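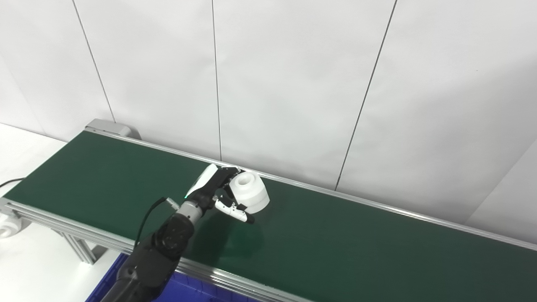

My commenter Gurkine objects that a belt conveyor is really just a long table that moves, and that I should leave it at that. Fair enough, but there's a bit more to it!

A belt conveyor is a loop of flexible material stretched over two end rollers (pulleys, if you want the shop word), with one of them usually driven by a motor. Between the rollers the belt slides over a flat bed or rides on smaller rollers. I've been collecting notes on the short indoor kind for more than seven years, and the dark green belt is the one I think of first. Plenty of light-duty belts come in that color, often with a PVC or polyurethane top.

Frames

Many small conveyors have aluminum side rails with long grooves in them. I love these – you can slide a nut along the groove and bolt on a guide, a leg or a sensor wherever you want it. Covers over the ends keep fingers and sleeves away from the rollers.

We use cookies to remember your settings. Accept | Manage cookies

Bins and sorting

Plastic bins beside the belt are about the simplest sorting setup going. Items come along and get lifted or nudged into the right one.

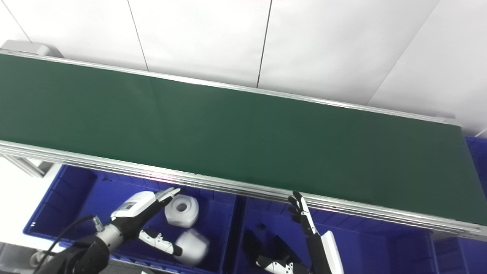
Green belt conveyor with blue storage bins along its near side.

Tracking

Belts drift sideways when the rollers aren't parallel, and the fix is a small turn of the adjusting screw at one end – then wait, watch a few full loops, and turn it again if you have to.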